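I'm tired of albums with 21 songs on them. There, I said it. The new Skundard record landed on a Saturday and I cleared my whole morning for it, coffee and good headphones and everything, and by song nine I was checking the weather on my phone.

It isn't a bad record! The opener is a monster, all fuzz bass and handclaps, and there's a slow one near the end that I've played every night since. But between those two you get interludes, a remix of a song you heard ten minutes ago, and a voicemail over a drum machine. I like the band a lot and I still couldn't tell you what half of those tracks sound like.

Compare that to Brekach, whose best album has nine songs on it. Nine! You can hear it twice before dinner. I know every fill and every breath on that thing, and I never got the urge to skip because there's nothing sitting there waiting to be skipped. 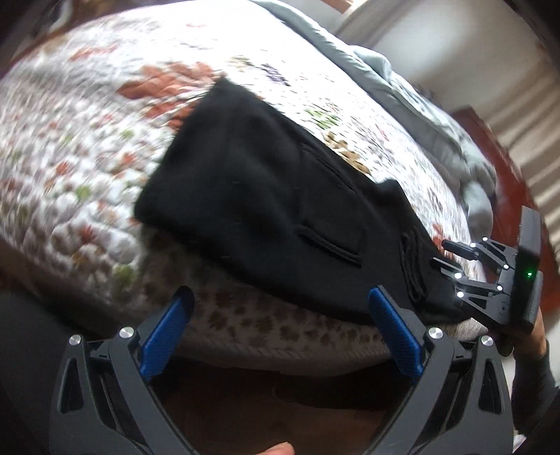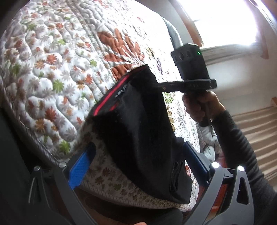
Orange leaves on white quilting.

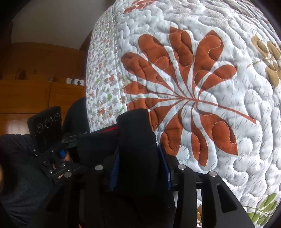
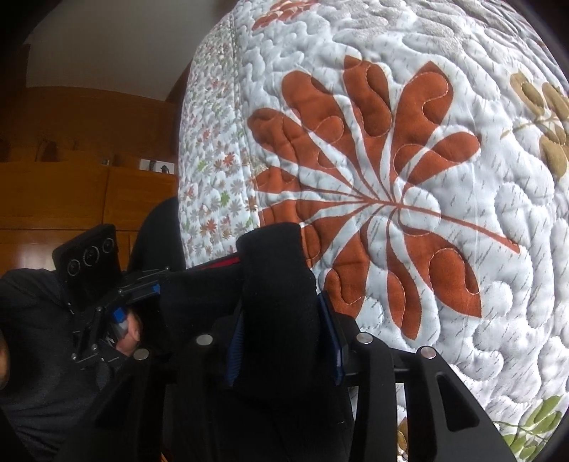
So is a short album a rip-off if it costs the same as a long one? I don't think so. You're paying for songs you'll come back to, and a record you play fifty times is a better buy than one you finish once.

I get why bands do it. More tracks means more streams, and more chances that one of them lands on somebody's gym playlist. Katsaros put out a double album last year and I'm sure the numbers looked great. My own number was two – two songs I kept, and the rest I let go.

And yes, there are long records I love. Oden made one that runs well over an hour and I wouldn't touch a second of it, but it builds, and the quiet parts are there to set up the loud ones. You can tell they argued over the order. With Skundard it feels like they emptied the hard drive and went to lunch.

What I'd like is for bands to save the extras. Put them on a B-sides EP in April, sell it at the merch table, whatever – I'll buy it, I'm exactly the kind of sucker who buys it. Just give me the nine good ones first.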